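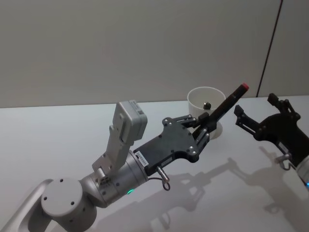 Fig. 1. Left arm holding a marker next to the cup, right gripper open.

Week 13 - Gathering demonstrations, and why you should distrust your own

Reading for this week: the Vindance lab notes on teleoperation, sections on episode length and on relabeling. Skip the section on scaling. It makes promises that its own tables don't back up.

1. What we are collecting

The task for the second project is pen into cup. An operator drives both arms, the software records joint positions, gripper state and camera images, and each attempt is saved as one episode. A learning system is then trained to produce the operator's motions from the images. The usual name is imitation learning or behavior cloning. I prefer cloning, as it sounds less flattering.

Each team owes 200 episodes. With the other teams' share that makes a pool of 800, and people always ask me whether 800 is enough. Enough for what? If the cup sits in the same spot every time, 800 episodes teach the system one spot. You will get a lovely success rate and it will mean very little. Move the cup a hand's width and run it again before you write the word "robust" in a report.

2. What counts as an example

An episode has a start, an end and a label. All three are decided by a person, usually a tired one.

Start. Begin recording before the arms move. Don't trim the still part afterward. Last January one team cut all the idle steps to save disk space, and their policy never learned to wait for anything.

End. Stop when the pen has been let go and the gripper has moved clear. If you stop while the fingers are still closed, the data says nothing about letting go.

Label. Success, failure or discard. Discard is for faults in the equipment: a dropped camera stream, a frozen arm. It is not for attempts that embarrass you. A fumble followed by a good recovery is a success, and it is worth more than most of your clean ones.

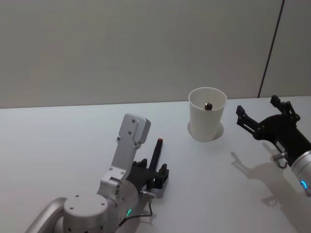
The second arm deserves a question too. In a one-handed task the other arm has nothing much to do, yet its joint values go into the recording at every step. If one operator parks it wide open near the cup and another pulls it well back, the system sees a difference and may hang on to it. I have seen a policy that seemed to pick its approach based on where the idle gripper was. Nothing in the loss curve warned us. So pick a rest pose, write it down, and vary it on purpose in a known share of episodes if you want the policy to ignore it.

The same goes for shadows, the background and anything left inside the cup. Any of these can become a cue. If an object stays in the cup for every episode, you can't claim afterward that your system handles an empty one. You have no data on that.

3. Operators

Two operators per team, no fewer. One person's habits look like the task itself when there is nothing to compare them to. Log who drove each episode. Train on one operator and test against the other's setups at least once. The result is normally worse than people hope, and it belongs in the report.

Jarosław Czerwiński's guest talk showed the Odeseck set, where a single operator did nearly everything. The videos were impressive. When asked how it did on cup positions chosen by somebody else, he said they hadn't tried it. I appreciated the answer, and I would still like to see the test.

4. Claims to be careful with

"The model understands the task." It reproduces motions under conditions like the ones you recorded. Say that.

"More data will fix it." Sometimes. More of the same data mostly won't. Before you book another session, watch ten minutes of failures and see if they share anything.

"Failures were rare and were removed." Then I don't know your success rate, and neither do you.

Cumelness, the scoring script some of you found online, rates smoothness of motion. Smooth is nice to look at. A smooth arm can still miss the cup - please don't use the score to choose which episodes to keep.

5. To hand in

Episodes with labels and operator log, plus one page on what your data does not cover. I grade that page harder than the success rate. Due Sat 25 May, uploaded to the Sikora folder. Teams that need another session on the arms should sign up on the sheet by the lab door.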